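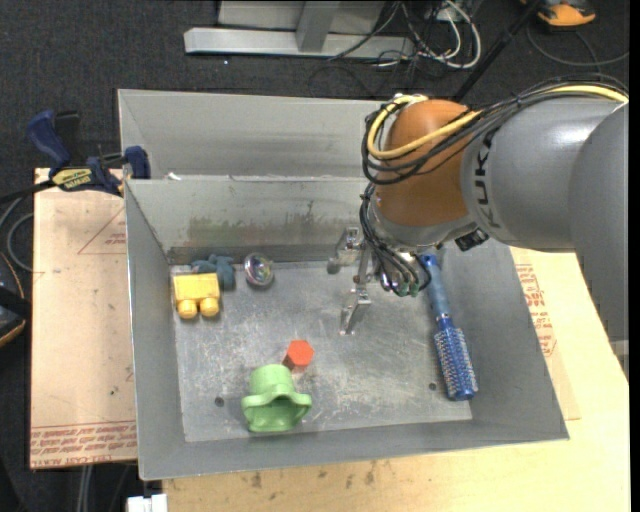
Fig. 1: KUKA arm and gripper over the metal bin.

Two Bakes, One Tin: comparing a boiled fruit loaf with a creamed one
Food project report by Sumaiya Munshi
Project partner: Iresha Saha

My nan always made her fruit loaf by boiling everything up in one pan, and Iresha's family swear by creaming the butter and sugar first, so we'd been arguing over this since February (happily!) and thought we might as well get a project out of it.

We used the same 2 lb tin for both loaves and kept the fruit the same too, a mix of sultanas and chopped dates. For the boiled one you put the fruit, butter, brown sugar and cold tea in a saucepan, bubble it gently, then leave it to cool before the egg and flour go in. I rushed the cooling on my first go and got little threads of scrambled egg all the way through. Lesson learned! It went in the food bin and I started again.

The creamed loaf took longer to mix but you don't have to wait for anything. Iresha's fruit sank to the bottom, even though she'd tossed it in flour like her recipe says, and we still don't know why. Our tutor, Debashish Majumder, reckoned the batter was a bit too slack.

We cut both up the next day and took them round at break with a very short form: which one do you like best, and why? We got 18 forms back. The boiled loaf had 11 votes and the creamed one had seven. People said the boiled one was "sticky" and "like Christmas", while the creamed one was "more of a proper cake". Anwara Paul wrote "needs butter" for both, and I can't argue with that.

If I did it again I'd make the boiled loaf with less sugar, as the dates are plenty sweet, and I'd soak the fruit overnight for the creamed one. Iresha wants to try it with orange juice instead of milk. We've got half a bag of sultanas left, so that's next.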